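The Orange Slice

Rareo had the first floor of the old seed merchant's at Lillesthorpe, above a shop that sold blinds. Nataša Kadrić started there in February, on the evening shift, which ran from four until the cleaners came. She had been a school cook for 11 years and had answered an advert that asked for patience and steady hands.

Elsa Kemppainen showed her the table. The arm was called Stan. It had been called that before Elsa's time and she didn't know who had chosen it.

"You hold the leader," Elsa said, and put the grip into her hand. "Stan does what you do. You press the pedal, you do the task, you press the pedal again. That's one example. If you drop something, bin it and start over."

"What is the task?"

"It comes up on the screen. Tonight it's food onto the plate."

Nataša read the screen. Put the strawberry on the plate. She pressed the pedal and moved her hand, and the arm moved as well, a little behind her. She knocked the strawberry over the side of the table. Elsa picked it up and put it back without a word.

By the end of the week she could do 60 in an evening. Ognjen Berisha, who worked the other table, did 78 and mentioned it. He had worked in a parcel depot and he moved the arm the way he must have moved there, straight to the thing and straight back. His examples were short and they all looked alike.

Mateja Nedeljković came up from the office in Stukgate once a fortnight to go through them. She sat with a laptop on her knees and watched the recordings at double speed. She stopped at one of Nataša's.

"What are you doing here?"

Nataša looked. It was the orange slice. The arm had gone down to it, turned it so the peel faced outwards, and then carried it to the plate.

"I turned it round," she said.

"The instruction is only to put it on the plate."

"I know. I suppose that's how you put it on a plate."

Mateja scrolled through the others. It was the same in all of them, the orange turned and the corn laid along the edge. She asked whether Nataša could stop doing that. Nataša said she could try. Mateja marked the examples with a yellow flag, which meant they could be used or left out, and went to catch her train.

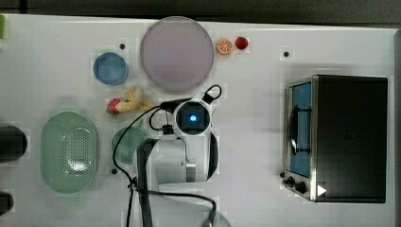 Nataša did try. For several evenings she went in and out as Ognjen did, and her numbers rose a little. She found it tiring. Her hand wanted to make the turn and she had to hold it back each time, and by eight o'clock there was an ache below her thumb that she hadn't had before.

"You're thinking about it too much," said Ognjen. "It's plastic fruit."

"I know what it is."

She rang her mother that night and told her about the job again. Her mother asked if the robot ate the food. Nataša said no. Her mother asked who did, then, and Nataša said she would ring back at the weekend.

At the end of the month the new version was ready to try. Živko Obradović, who looked after the training side, drove over from Stukgate to run it himself, because the last one had gone badly and he wanted to see this one with his own eyes. He moved the leader to the windowsill so that none of them could touch it. Elsa set out the table. Ognjen stood with his coat on.

Živko typed the instruction and the arm went to the strawberry. It missed, came up, went down again and got it. It put the strawberry on the plate and let go.

"Better," said Živko. He typed the next one.

The arm moved across to the orange slice and stopped over it for a moment. It closed on it and lifted. Then it turned its wrist, put the slice down where it had been, took hold again from the other side and carried it over. The peel faced outwards.

"Did anyone ask for that?" said Živko.

"It was in the yellow ones," Elsa said. "You must have left them in."

He wrote something in his notebook. He ran it again and it did the same, though the second time it let go too early and the slice fell short of the plate.

"We'll need more of the orange," he said. "Whoever's on tomorrow."

"I am," said Nataša.

He asked her which way she wanted to do it. She said she would like to do it the way she did it. He thought about this and said all right, but to keep them in a separate folder, and she went to ask Elsa how you made one.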